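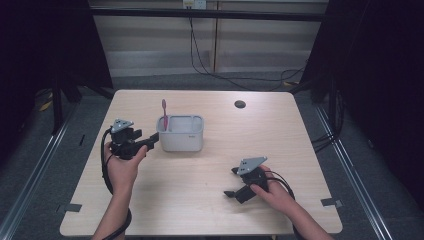
3.2 Collecting the demonstrations

All demonstrations were given by students of the Ganport robotics course, working in pairs with a black gripper in each hand and no arm attached to either. The task had been chosen by vote. Folding laundry lost narrowly to bathroom tidying, and so a good part of February went to the toothbrush and its divided caddy (Figure 2).

Figure 2. The toothbrush task at the course table. The operator holds one gripper in each hand; the pink toothbrush stands in the left compartment of the white caddy.

Each operator received the same one-page instruction sheet, written by Nasrin Zarei and shortened by everyone who had to read it aloud. It asked the operator to keep both grippers over the table, to move at a pace that a patient grandparent would find acceptable, and to say "done" before letting the arms drop. The last rule was the hardest to enforce. Early episodes often end with a sharp dive toward the operator's lap, and a policy trained on them learned the dive before it learned anything about toothbrushes.

We recorded 152 episodes, of which 120 were kept. An episode was thrown out if the brush left the table, if the operator talked to a classmate with both hands, or if tracking of either gripper was lost for longer than a second. Calum Rennie, who labeled the whole set, also wanted to discard episodes he found "smug," in which the brush was spun before insertion. After some discussion these stayed in. They are marked in the Laltari release so that others may form their own view.

The two hands did not share the work evenly. Operators were told that either gripper could take the brush and either could steady the caddy, yet 3 of our operators never once used the left gripper for anything but hovering. We did not correct this. Mounir Benjelloun argued that a course on imitation learning should be prepared to imitate its students – a position he held until he saw the first rollout, in which the left arm hovered with great conviction while the caddy slid away.

A second round of collection followed with one change to the sheet: the left gripper had to touch the caddy before the right one touched the brush. Operators complained that this felt unnatural. It also made their episodes longer, and Section 4.1 reports results for the two rounds separately.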